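# Computer case (desktop tower)
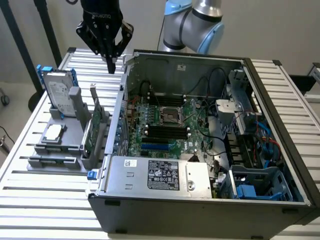 *This page was last edited on a Sunday in August, at 21:14.*

A **computer case**, or tower, is the metal and plastic box that holds the working parts of a desktop computer. It is commonly credited with cooling the parts, shielding them and making repairs easy. The first two depend heavily on the design. The third is mostly a claim made by people selling cases.

## Layout

Most towers are built around a bare metal chassis with a painted outer shell. One side panel comes off, and the machine is usually laid on its side for work. The motherboard takes up the largest area, with its rear connectors lined up along one edge of the opening. Drives sit in cages, and the power supply is a separate metal box with its ratings printed on a label. Office machines from the large makers, Dell among them, often add coloured plastic tabs and handles, blue being a familiar choice. The colour is supposed to show which parts can be released by hand. How much time this saves is disputed, as the cables still have to be unplugged.

## Bare boards

A board with an empty processor socket and empty memory slots is often listed by resellers as "untested" or "for parts". Neither term has an agreed meaning. Missing parts say little about whether the board works, and buyers should be wary of anyone who says otherwise. The socket is the weak point, and a listing without a close view of it is not worth much.

## "Tool-free" designs

Viola Marchetti's bench survey for the repair group Esstead is the source most often quoted in favour of tool-free cases. It covered 60 towers and found that drives came out faster where carriers had handles. Torben Buschmann has pointed out that the survey timed only the drives, and that 6 of the towers were left out of the results with no explanation. Mekdes Ayele's later notes favour plain screws, but she gives no timings at all.

## Reuse and scrap

The recycler Vandell reported taking in 3536 towers over one year, of which 2744 were "recovered". The report does not define the word, which could cover anything from a refurbished computer to a crushed shell sold by weight. Hadiza Haruna has asked for separate totals for whole machines, parts and scrap metal. None had been published when this article was last revised.

## See also

- Drive bay
- Heat sink
- Motherboard
- Power supply unit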